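Deker's picking arm is off the job after hose snag

By Birsen Kılıçarslan

I went by the Deker workshop this week expecting to write something cheerful about their picking arm, and instead I got there two days after it pulled its own air line loose! No one was hurt, I'm happy to say, but the arm let go of what it was holding and kept right on moving with an empty gripper until Ulises Ospina hit the stop button.

The arm had made 1353 picks since the last service, Ospina told me, and he'd gotten used to having it hum along behind him while he did other things (he admits that part a little sheepishly). The hose caught on the arm at the end of a long turn, went tight, and popped out of its fitting. The software had no idea. It was checking where the arm was and never checked the air pressure.
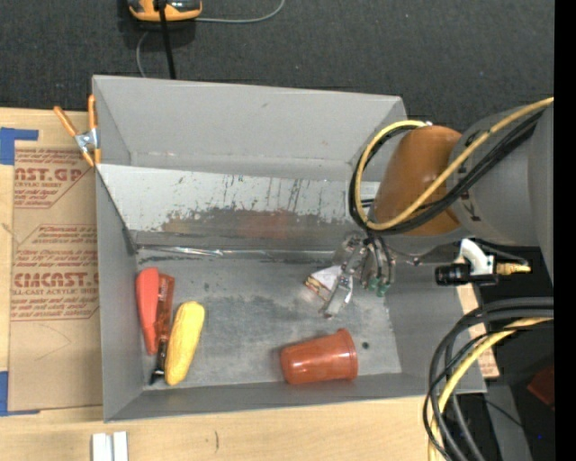 Air lines are a headache on any arm that twists a lot, and the people at Deker have been arguing over theirs since June. Sibel Yurt, who wrote the fault report, wants the slack gone. She has a point, I think – look at the big loop the yellow hose makes around the orange-brown covering, with the black cables running nearly the same way. She'd like it all in one sleeve, tied down at two places, and a pressure switch that halts everything when the air drops.

Ospina agrees on the switch but worries that a tight sleeve will just wear through faster, and they were still going back and forth on it when I left. The switch is on order from Neltix for $50, so at least that bit is cheap. Until it's fitted and tested, the arm only runs at low speed with a person standing at the stop button. Yurt says the next check is 8/17/25, and I've asked if I can come watch.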